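Folding on the bed, and the jumper question

Last updated: Wednesday, 7.40 am

I promised in the July issue that I would come back to the subject of folding, and several of you have been kind enough to remind me (Ankit Gautam twice, once by letter, which I enjoyed very much). So I have made a pot of tea and will try to do it properly this time, though I warn you that I have opinions about knitwear and they tend to run on.

I do all my folding on the bed. I know the tidy people use a table, and when we lived in Jitthorpe I did try it for a whole winter, standing at the kitchen table after supper with the clothes heaped on a chair. It was a good height for the back, I'll give it that, but there was always a crumb somewhere, or a ring of something sticky, and by the time I'd wiped the table down I had lost the will to do the socks. The bed is soft and wide and you can spread a sleeve right out to its full length without it falling off the end. And if the bed is covered in clothes you do have to finish the job before you can get into it, which in our house has been the making of many an evening!

My one rule is not to bother making the bed beautifully first. I used to smooth the duvet down as if the Queen of Sheba were expected, and then of course I leaned on it, and put piles on it, and it was a mess again in five minutes. Now I just give it a shake and start. Ours is the pale yellow cover with the carrots on, a cheerful thing, and I find a pattern like that forgives a great many wrinkles.

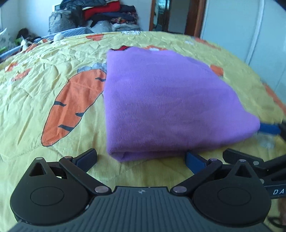
Now, jumpers. Ankit's question was whether a knitted top ought to be folded flat or rolled, and he says he has been a roller ever since a long train journey to Belkadi with one small bag. For travelling I would never argue with him. For a drawer or a shelf at home, though, I am firmly for folding, and for folding rather thick. Lay the jumper face down and smooth it outwards from the middle with the flat of your hand – no tugging, it only pulls the ribbing about. Bring one side in with its sleeve laid straight down the back, then do the same with the other, and you should have a long strip that is much the same width all the way. Then bring the hem up towards the neck, in half for a deep shelf, or in half and half again if your drawers are narrow like mine.

The part I was taught wrongly as a girl was the pressing. My aunt pressed every fold down hard with her forearm, like pastry, and her cardigans all had a line across the tummy that lasted until Easter. Leave the fold round. A knitted thing wants a bit of air in the bend, and if the bundle comes out looking plump then you have done it nicely.

As for stacking, I pile by person and never by kind. I tried it the other way, all the tops together and all the trousers together, and then I only had to sort the whole lot again out on the landing. By person you can carry each pile straight to its own drawer. Put the heavier things at the bottom if you remember to, and if you don't, it really doesn't matter very much. I let the bright colours show at the edges so that whoever is looking for the red one can find it without pulling the whole pile to pieces (this works with grown-ups, less so with the young).

Several readers have also asked about lavender bags, and whether to put them in with the clothes or hang them at the back of the wardrobe. I have had success with both and shall write about that next time, along with the moth letters, of which there are rather a lot. Do keep sending them. If you have a good way with fitted sheets I should especially like to hear it, as mine still go into the cupboard in a ball with the door shut quickly behind them.

2 comments
1,023 shares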